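Chapter 4
Who Stays, and Why: Guests, Seasons and the Resort Hotel

What you'll learn
How a resort hotel sorts its guests into segments
What a shoulder season is and why owners lose sleep over it
How room rate, occupancy and length of stay pull on each other
Reading a one-page season report without panicking

Before you start: go back over the terms at the end of Chapter 2. Occupancy, average daily rate, revenue per available room. You'll need all of them on nearly every page from now on.

Start with a room. Any room, any night. If it isn't sold by the time the front desk closes out the day, the money is gone. A shoe store can sell the shoe tomorrow. The hotel can't sell last night. Perishable inventory is the term, and most of this chapter comes out of that one fact.

Now put the hotel up a mountain road, or on an island with one ferry. Demand bunches up. Ten weeks of full houses, then a slide, then weeks where the breakfast room has more staff in it then guests. City hotels have slow nights too, but a resort has slow months – a different kind of problem, and it needs different tools.

Segments first. A segment is a group of guests who book for similar reasons and react to price in similar ways. Families on school break: book early, stay long, watch the total bill. Couples on a short break: book late, stay two nights, spend in the spa and the bar. Groups: one contract, many rooms, lots of meetings about the coffee. Then the long-stay guests, few in number, easy to forget in the figures and very useful in March.

Don't confuse a segment with a channel. The segment is who they are. The channel is how the booking reached you – phone, agent, website, walk-in. Students mix these up on the exam every year.

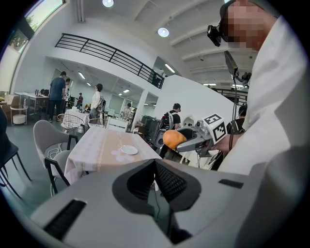
Ondurby, 2024-08-23

The Amano Lodge closed its books on the summer with mixed feelings. Peak weeks sold out. The two weeks either side of them did not. The Lodge has 40 rooms, a pool, a decent kitchen and no conference space, and its owners, the Estard group, had asked for a higher rate all season long. They got it. Average stay dropped from four nights to two. More check-ins, more laundry, more turnover cleaning, and a housekeeping budget that ran out early.

Across the bay at Umness, a smaller place kept its rates flat and sold longer stays with a fourth night at half price. Fewer arrivals, less cleaning. The bar did well.

Which had the better summer? You can't say yet. Revenue alone won't tell you, and niether will occupancy. You need the cost of each arrival, and that's section 4.2.

Keep the Lodge in mind as you read. We come back to it in each section, first with the segment mix, then the rate calendar, then the staffing plan. The full season report is in the appendix, starting on page 709.

Key terms in this chapter: perishable inventory, segment, channel, shoulder season, length-of-stay control, displacement, cost per arrival.

4.1 Peak, shoulder, low

Three labels, and every resort draws the lines in its own place. Peak is when you turn people away. Low is when you think about closing a wing. Shoulder is everything in between, and it's where a manager's decisions show up most clearly in the results.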